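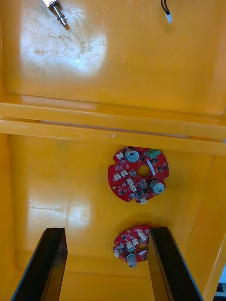
How many compartments should a parts tray have for small electrical assemblies? Two is enough for most bench work: one for the board, one for whatever attaches to it.

I have argued this at Limstead for long enough that I would like it written down. The usual objection, which Marisol Ayala made again in the May review, is that more compartments mean more order. A tray with nine pockets does look orderly when it leaves the storeroom. By the middle of a shift, the pockets hold whatever fit in them, and the person at the bench is reading the tray like a crossword.

A divider has one job. It keeps a hard metal part from sliding across a board when the tray is picked up. A threaded standoff is small, heavy for its size, and has edges. A round board with tall capacitors on it has several places where a sliding standoff can do harm. Put a rib between them and the problem is solved. A second and third rib add walls that fingers have to work around, and they shorten the floor until a cable with a connector on it has to be folded to fit. Folding a short lead at the plug is how crimps get loosened.

Color matters less than people think, with one exception. Yellow plastic shows dark parts and red boards well. It shows pale connectors less well, and a glossy floor under overhead light throws a glare patch that can hide a small bright part. Baltazar Ochoa proposed matte inserts from Dustitz. I would sooner move the lamp. Inserts collect grit, get swapped between trays, and have to be ordered.

Wire is a separate case. Loose wires should not share a compartment with anything that has pins, and they should not be coiled tighter than they arrived. A shallow open box is better than a divided one here, because a straight run of wire needs length more than it needs walls. Twisted pairs should stay twisted until they are fitted.
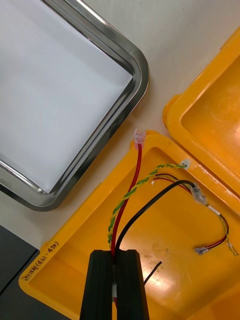

*Wiring in the yellow box, with the paper-lined steel tray alongside.*

On lining: plain white paper in a steel tray is cheap, and it gives a quiet background for small parts. It also shows metal filings, which bare polished steel does not. Change it when it is marked. Fulgencio Olvera keeps his until it tears, and we disagree about that.

On labels: marker on the rim is acceptable. Printed labels look better for a month, then lift at the corners and take dirt. The rim is the right place for handwriting because the floor gets scuffed and the side walls are hidden when boxes stand together. I would ask only that the writing face the person who uses the box.

The Tellden storage plan calls for 47 divided trays of a single pattern. My counterproposal is fewer patterns of tray than we have now but more than one: a two-compartment tray for boards and fasteners, an open box for wire, and a lined steel tray for bare metal parts. All three are already in use on the benches, and none of them needs a purchase order.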